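Let the people who do the job hold the gripper

Oana Rusu
2019-08-24

I spent most of last winter teaching a robot to put cutlery into trays, and I did almost none of it by writing code. I did it with my right hand. I held a gripper by its handle, with a small camera fixed above the fingers, and picked up forks and put them down again until my wrist ached. Before that, at the same firm, I had done a similar job by remote control, sitting at a desk with a pair of levers and watching the arm on a screen. I have now done enough of both to have a view, and my view is that we are giving the work to the wrong people and then judging it by the wrong measure.

The firm is Kunetti. We make handling equipment for kitchens and canteens, the large sort that feed hospitals and schools, and for two years we have had a small group working on robots that learn from being shown. Our workshop is in Gimside, above a tile warehouse. The remote control system is called Beteo and was bought in. The hand-held gripper we made ourselves, copying the shape of the fingers from the ones on the robot so that what the camera sees in my hand is close to what the camera sees on the arm.

Remote control has a good argument behind it. When you drive the real arm, everything you record is something the real arm can do. It can't reach further than it reaches, and it can't turn its wrist in a way its joints won't allow. If you lift a tray and the motors complain, you hear them. With a gripper in your hand you can do all sorts of things the robot will never manage, and you won't find out until later, when somebody tries to play them back and the elbow runs into the stand.

I accept all that, and I would still choose the hand-held gripper for most table work. The reason is the quality of the movement. When I drive the arm through Beteo I move like someone wearing oven gloves. I stop above the fork, correct to the left, correct back, come down too far, go up, come down again. A person watching would think I had never seen a fork. All of that dithering goes into the recording, and the robot learns it faithfully. We had a trained version last October that always stopped above the tray and gave a little shiver to the left before letting go. It took us a week to see that the shiver was mine.

With the gripper in my hand I go more or less straight to the thing. I slow down where it makes sense to slow down, and I open the fingers on the way in, which I had never been able to do on the levers without thinking about it. 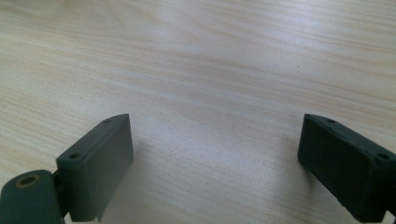
Fingers apart over the bare table, with nothing yet between them.

Opening on the way in sounds like a small matter. I think it is most of the job. People who come to watch us look at the moment of the grasp, when the fingers meet the object, and they ask about force and slip and how hard we squeeze. Those are fair questions. But a grasp that begins from a good position, with the fingers wide enough and the wrist at the right angle, hardly needs anything clever. A grasp that begins badly can't be rescued by any amount of squeezing. The useful part of showing somebody a task is in the approach, and the approach is the part we used to throw away.

I mean that literally. The first set we made by hand was 300 demonstrations of one task, moving a fork from the table to a tray. Before training we ran a little program over them that cut off everything until the fingers began to close, keeping only a short run-in. The thinking was that the early part was dead time, just an open gripper over a table. It made the files smaller and the training quicker. The result would only work if the robot happened to start near the fork. Put it anywhere else and it hung there, having never been shown how one gets from nowhere in particular to somewhere useful.

We put the early parts back and things improved. I would like to say that was my idea. It was suggested by a woman from the canteen trade who had come in to try the gripper, and who asked why we were bothering to record at all if we only wanted the last bit.

That brings me to my main complaint, which is about who does the showing. In our trade it is nearly always done by whoever is youngest in the room, or whoever is cheapest. At Kunetti it was done by me and two students on short contracts. We are all perfectly able to move a fork. But I have never worked in a hospital kitchen, and neither had they. When we laid cutlery in the tray we put it in one piece at a time, from above, with great care, because we wanted a clean recording. When the canteen people did it they slid each piece in along the side of the tray, handle first, so that the edge of the tray did the lining up for them. They did it without being told and couldn't at first explain why. I think they had simply done it so many times that the hard way had worn off.

We recorded 410 demonstrations with them over several visits. I had expected these to be messier than ours, and they were. People talked while they worked. They put the gripper down in the middle of a go and picked it up again. One man held it at a slant the whole time because he found the handle awkward, and he was right, and we have since changed the handle. We threw out 133 of them, mainly for things like the camera being covered by a sleeve. What was left was the best material we have had. The trained robot began to use the side of the tray, which none of our engineers had thought of asking it to do.

There is an objection to this that I take seriously. If you ask people who do a job to show a machine how the job is done, you may be asking them to help with their own replacement. Some firms would like to describe this as sharing expertise, or some such phrase, and leave it there. I don't think you can leave it there. The people who came to us were paid for their time at a better rate than their usual one, and they were told in plain words what the recordings were for. Two of those we asked said no, and I thought that was a reasonable answer. I don't believe paying people properly settles the question. I do believe that not paying them, or getting the same movements from them by some quieter route, would be much worse.

What I would like is for demonstration to be treated as a skill with a price. At present it is treated as something between data entry and a favour. We write down which version of the software was used to train a robot, which camera, which lens and which batch of fingers. We very rarely write down who held the gripper, how long they had been doing the real job, or whether they were tired. I went through our own records this summer and found that 159 of our early demonstrations had no name against them at all. Some of them are mine. I can tell by the shiver.
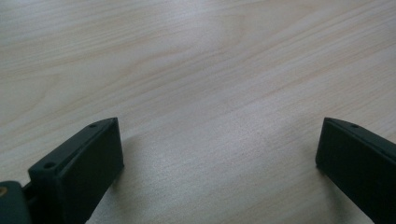

The other thing I would change is how we count. Every report I have written on this work has had a total near the top, and the total is always the number of demonstrations. It is an easy number to get and managers like it, and it rises every week whether or not the work is any good. If you pay or praise people by the total, they will give you a great many short, neat, identical goes, each beginning in the same comfortable spot with the same comfortable fork. I have done it myself on a Friday sort of afternoon, when the target was close and my hand was sore. The recordings looked excellent. As teaching they were close to worthless, since they had one example in them, repeated.

A better habit, I think, is to ask what each go adds. Did it start somewhere different? Was the fork lying the other way up? Did the person miss, and if so did they carry on and put it right? We used to delete the misses. A colleague, Blöndal, argued for keeping them, provided the recovery was kept as well, and after a long and fairly bad-tempered month I came round. A robot that has only seen success has no idea what to do after a fumble. It carries on to the tray with nothing in its fingers and lets go of it very precisely.

I should be fair to remote control before I stop. There are jobs where I wouldn't dream of using anything else. Two-armed work is one of them, at least for us, as our hand-held gripper is tiring enough in one hand. Anything heavy is another. Anything hot or sharp I would rather do from a desk. And Beteo itself has got better – the delay that made me dither is shorter than it was, and a new starter who learnt on the current version moves more smoothly on it than I do. It may be that in a few years this part of my argument will look like the grumbling of somebody who learnt on bad levers.

The part about people I don't expect to change. Whatever you put in their hands, someone who has done the job for years will show you things that someone who has done it for an afternoon can't. They will also tell you when the task you have set is a silly one. Ours told us that in most kitchens the forks don't go into a tray singly in the first place, they come out of the washer in a basket and get sorted in handfuls. We had spent a winter on single forks. We are now working on handfuls, and it is going slowly, and the canteen people are coming back in October with what I am told is a long list of remarks about the new handle.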